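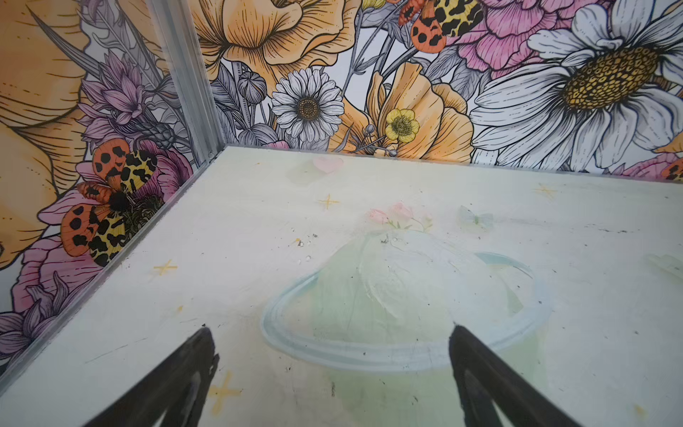
Wrist camera works over the bare floor, gripper still misses the screwdriver in the tray

Posted by hodcombe_bench in Home Builds

I have two small arms on an aluminum rail at home, inside an enclosure with a printed floor panel. Each job is one pick: take a screwdriver out of a yellow plastic tray. With the gripper over the floor panel the wrist view is fine and the detector is steady. Over the tray it gets worse the lower I go.
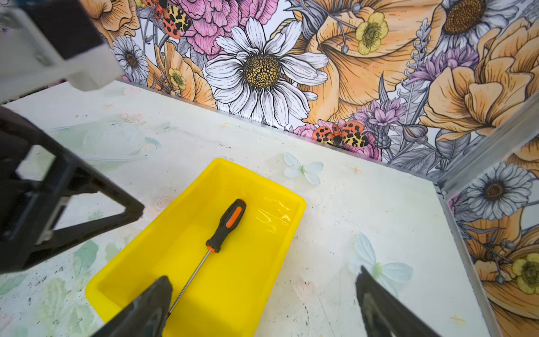

Wrist view above the tray, fingers open.

At this height the box around the handle is good. I start the final descent at 90 mm. By 40 mm the detector has either lost the handle or moved its center to one side, and the left finger comes down much too close to it. I have redone the hand-eye calibration twice and it did not help.

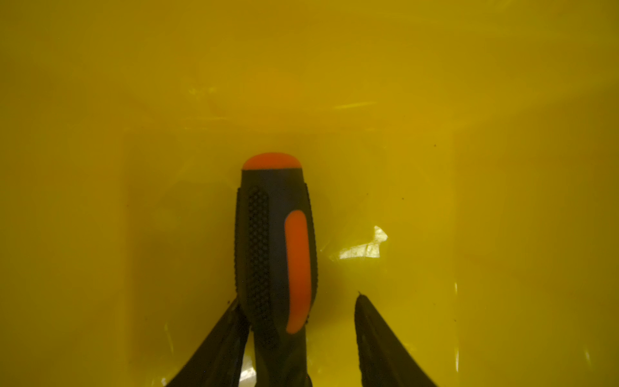
Exposure is on auto and the LED strip is at full. I would like to keep the tray because the rest of my parts are sorted in the same kind. Is this a lighting problem or a calibration problem?

Lesego Ngcobo

Probably both, but do the lighting first. Glossy yellow plastic will throw glare straight back at a wrist camera, and when the tray fills the view, auto exposure and auto white balance have nothing else to work with. Lock both. Set them with the gripper at the low height, then go back up and check that the detector still works there. Mine ended up at 800 on the Walano driver scale, but yours will depend on the lamp.

Then stop correcting at the bottom. Take the handle position and angle at 90 mm, where you say it is good, and go down on that without updating. If the offset is the same every time after that, it is calibration – the camera mount can shift a little when the cable pulls on it. Tie the cable down along the forearm with some slack at the wrist.

A piece of matte drawer liner in the tray would also help. Cut it to fit the flat part only.

kuster_fan

just use a different tray

Fliria

I agree with the liner. I would add a fixed camera looking at the whole floor, so you can compare where the fingers are with where the arm thinks they are.
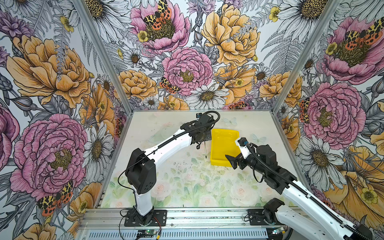
Both arms and the tray from the fixed camera.

The one above is the poster's own, from the build thread, so the camera is already there. Log a frame from it at the start and end of each descent. I ran 990 picks that way on my setup and the misses were easy to sort afterward. Also wipe the floor panel and the tray. Dark specks can pass for features if your threshold is low.

hodcombe_bench

Thanks. I locked exposure and white balance tonight and the box stays on the handle a good deal lower than before. Still a small offset to the left, so I will redo the cable on Saturday and run the calibration again after that. No liner yet.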